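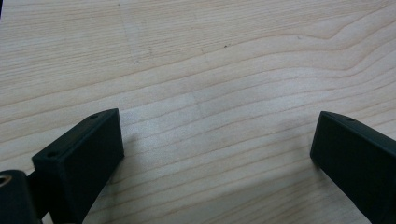
Mercy Mohamedi said on the drive over that she expected a lot of talk and very little robot. I told her the flyer promised we could try things ourselves. She said flyers promise that. We bet a coffee on it and I won.

Friday, May 2, 2025. Open day at Majali

Parked behind the building and signed in at the side door. They gave us stickers with our first names. Duván Grajales ran our group. He talks fast but answers what you ask him.

They started with the hand tool. It is two black fingers on a handle, with a camera. A person does a chore with it, the camera records, and the recordings are what the robot learns from. The job this month is setting a table. Duván said they want 600 recordings of it before they train anything, and each one is supposed to come in under 90 seconds. He has a spreadsheet on the wall with the good ones marked green.

I got a turn. The trigger is stiffer than it looks. The fingers open wide, and I kept closing them too early and getting air. On my third try I picked up a napkin ring and put it down in the wrong place. Mercy did better than I did. She goes slow and doesn't look up when people talk to her.

After that they had a table with a striped placemat and a white plate, gray and white stripes, a lot like the set Mom had at the lake. I asked if the plate was hard. Duván said plates are fine and thin flat things are the trouble, because there isn't much for the fingers to get hold of.

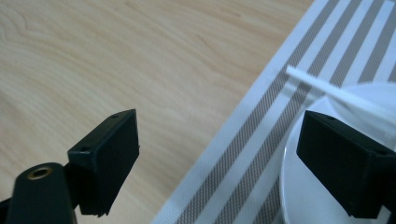 After lunch

Sandwiches in the hallway. The egg salad was gone by the time we got there.

Then the robot arm in the back room. It is called Dorov and it had been trained on an older job, stacking cups. It stacked four, stopped over the fifth for a long time, and Faith Lema pressed the button and started it again. The second run went all the way through. It is slower than a person. I asked her how much slower and she said it depends on the cup.

A man asked about jobs and got a long answer. I didn't write it down.

Left at 3:30. Mercy bought the coffee. Need to send Duván the name of the trigger spring place, and call the dentist Monday.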